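Two trains and a paper mill: our day out at Tollov

January 24, 2019

The group had been promised a working paper mill since September, and by the time we got one it was the coldest day of the winter and the connecting train had been replaced by a bus with no heating. There were 11 of us. Jytte Thorlacius, who had organised it, handed out the timetable at the station and then took it back to correct it.

Tollov is at the end of a valley road, past a garage and a field of wet sheep. It has made paper on the same site for generations and smells as though it has kept a bit of each batch. You go in through the shop, which is a clever arrangement, and you come out through the shop too, in case the first time didn't take.

Our guide was Hina Butt. She has a voice that carries over machinery and she didn't lower it in the quiet rooms. She started us in the rag loft, where cotton offcuts arrive in bales and are sorted by hand. Buttons are the enemy. One missed button can leave a rusty bloom through a whole day's sheets, and there is a jar of the ones they caught in time. Several of us admired the jar for longer than was strictly polite to the rest of the loft.

Then down to the beaters, which chop the rag into a pulp like thin porridge. We were invited to put our hands in. Most of us did, and then found that the sink was two floors up.

The vat room was the best of it. The vatman dips a mould, lifts, gives it a small shake one way and then the other, and there's a sheet. It looks like nothing at all. Three of us had a go and produced, in order, a doily, a pancake and something Jytte has asked to keep. The shake is apparently the whole job and takes years to learn, which he told us kindly, while scraping my pancake back into the vat.

Lunch was soup in the old drying loft. It still has its louvred walls, so we ate in our coats. The bread was very good. The urn was labelled Revska in marker pen and I never found out whether that was the make, the owner or the flavour.

In the afternoon we had the finishing rooms, with sizing, pressing and a long talk about grain direction. If you have ever wondered why your greetings cards won't stand up, I can now tell you, at length. Hina tore a sheet each way to show us, and one tear ran straight and the other wandered off like a dog on a beach.
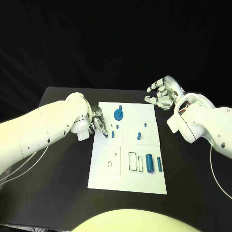
A white sheet on the dark tabletop, with a small blue piece at its left edge.

We finished in the shop, naturally. The heavy cream stock was lovely and priced accordingly. I bought a pad of seconds with a faint crease in the corner, and a pencil I didn't need. Jytte bought 47 envelopes, because that was all they had left in the box and she dislikes leaving a few behind.

The bus back was heated. We mention it here for the benefit of anyone going in the spring: the 762 from the bridge, and sit on the left.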